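Printed arm drifts at the elbow - service interval?

Category: Small Arms & Desktop Cells > Maintenance
Posted 9 Dec 2022 by lindgren_bench
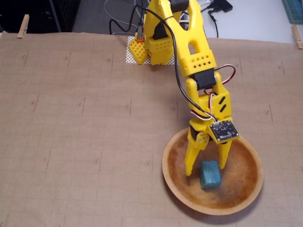 I keep one printed arm on a table in our workshop in Grudstead. It does one thing: it goes down into a bowl, takes a small cube and puts it back on the mat. After 212 cycles the gripper comes down too far to the left, and one finger touches the cube before the other. I have tightened the screws at the finger mount two times already and the error returns.

I suspect the elbow servo. How often do you open the elbow, and do you re-zero on the mat or on the base?

2 likes

stemadton_mike2
Before you open anything, look at the wire to the elbow servo. If it makes a loop on the outside of the joint, it can pull when the arm is fully stretched. On mine this pull was enough to move the tip. I gave the wire a little more length and fixed it on the forearm with a small tie, and the drift became much smaller.

As for the interval, I check the elbow horn screw every 10 hours of running.

vustbridge_cell
I don't agree about the wire. A servo that can be moved by such a thin wire has a worn gear or a loose horn, and you only hide the fault. Power off, hold the upper link, and move the forearm gently with two fingers. If you feel play, take the horn off, clean the spline, put it back and tighten it. Then measure again.

Also, how is your mat fixed? A paper mat moves. If you teach the positions from the printed marks and the paper slides, the arm will look wrong when it is right.

lindgren_bench
The mat is held with clothespins at the far edge. The near side is free. I did not think of this.

I tested the play as you wrote. There is some, maybe one degree, I can't measure it better. The wire I will also change, it costs nothing.

vustbridge_cell
One degree at the elbow is plenty. Tape the near side of the mat and mark the place of the base with a pencil. And zero on the base, never on the paper.

stemadton_mike2
"Never" is too strong. I zero on the paper marks every morning and it works well, because the bowl and the cube are placed by the same marks. If everything moves together, there is no error. With the base as zero you must then measure the bowl again each time somebody pushes it.

vustbridge_cell
Then fix the bowl as well.

grudstead_prints
Small addition about the printed parts. The holes in the base blocks become wider with time if you screw directly in plastic. I changed to inserts last January and have not touched the base screws after that. Check also the wrist - the plug on the small board should have no tension when the arm reaches far out.

lindgren_bench
Report after the work. I cleaned and tightened the horn, gave more wire at the elbow, and taped the mat. I ran 10 cycles and the fingers came down on both sides of the cube every time. I know it is a short test. I did three changes together, so I can't say who of you is right, sorry.

I will leave the zero on the base for now and write again if it drifts.

stemadton_mike2
Next time one change, then test :) But good that it runs.

10 comments · Share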